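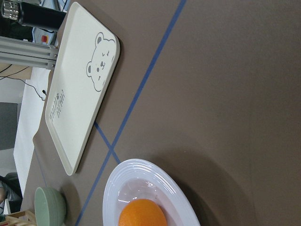

Tray and plate on the taped table, 9/6/23.

Sundgate Community Kitchen: Walk-Through Checklist with Comments
Inspected by: Hok-lam Chiu
Areas covered: prep room, dry store, walk-in cooler, dish area, rear exit
Marks used: OK, FIX, N/A

1. Hand washing
Sink clear and reachable: OK
Soap and paper towels stocked: OK
Hot water at hand sink: FIX
Comment: Water took too long to warm up. Skena serviced the heater last spring and should be called back under the same work order, no. 493.

2. Cold storage
Walk-in door seals tight: FIX
Thermometer in place and readable: OK
Raw meat stored below ready-to-eat food: OK
Items labeled and dated: FIX
Comment: The lower corner of the door gasket is split. Part is on order from Distar. Until it is in, check the cooler temperature at opening and at closing and write both on the door sheet. Two tubs of cooked rice had no date and were thrown out.

3. Dry store
Food off the floor: OK
Open bags moved to lidded bins: OK
Signs of pests: none found
Chemicals kept apart from food: FIX
Comment: A spray bottle of degreaser was on the shelf with the flour. Moved to the chemical cabinet during the visit. The cabinet key goes back on the hook by the office, please, and stays out of apron pockets.

4. Work surfaces and serving ware
Surfaces free of cracks and deep cuts: OK
Sanitizer mixed and tested: OK, strip read 200 ppm
Cutting boards sorted by color: OK
Chipped plates pulled from use: OK
Table coverings changed when soiled: see comment

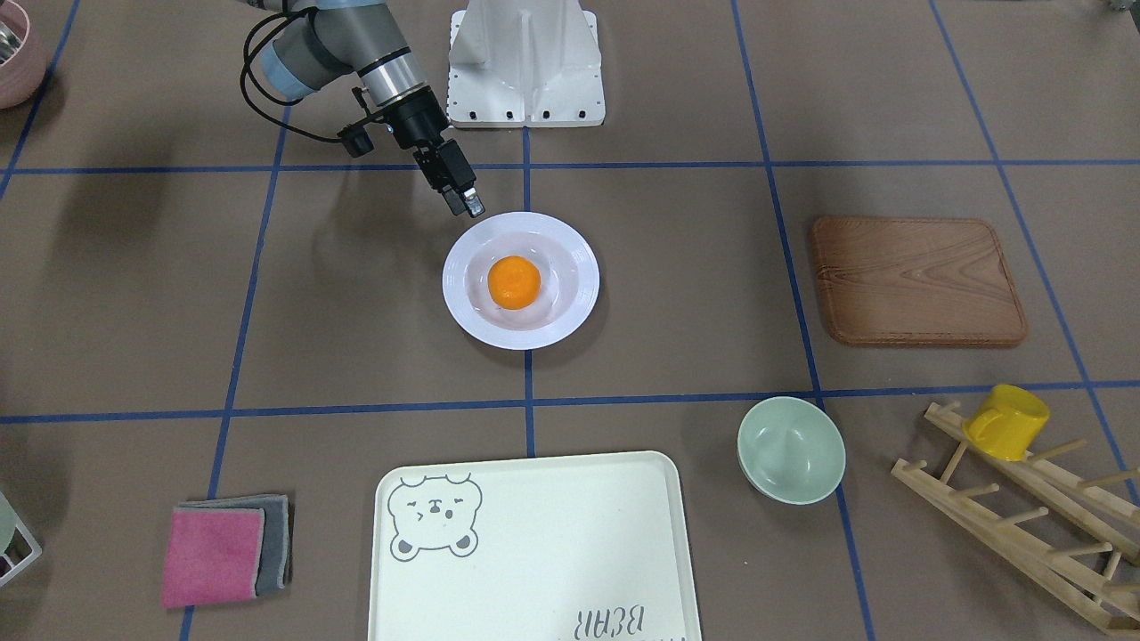 Table coverings are treated as single-use at this site. They are not to be wiped down and left for the next shift, even if they look clean. Paper holds moisture and crumbs along any fold or seam. Where the covering is marked off in squares with blue tape, as on this table, the tape comes up with the paper and both go in the trash. Clean and sanitize the bare top, let it air dry, then lay new paper. Do not reuse tape that has been lifted.

5. Dish area
Three-compartment sink set up in order: OK
Drain boards clean: OK
Dish machine gauge working: OK
Floor drain clear: FIX
Comment: Slow drain, standing water after the lunch wash. Snake the line before the weekend. If it backs up again, the trap needs to come out.

6. Fire and exits
Extinguishers charged and tagged: OK
Hood filters clean: FIX
Rear exit clear: FIX
Exit sign lit: OK
Comment: Grease on the two filters over the range. The Yang cleaning contract covers the hood in October, but the filters are ours to wash every week. Bread racks were parked across the rear exit. Moved at once. This was also written up last time.

7. First aid
Kit stocked: FIX
Burn gel in date: OK
Comment: Out of blue bandages. Gloves must be worn over any bandage on the hand.

Follow-up
Gasket, hot water and floor drain need a repair slip. All other FIX items to be done by kitchen staff and initialed on the sheet by the office door.

Signed: H. Chiu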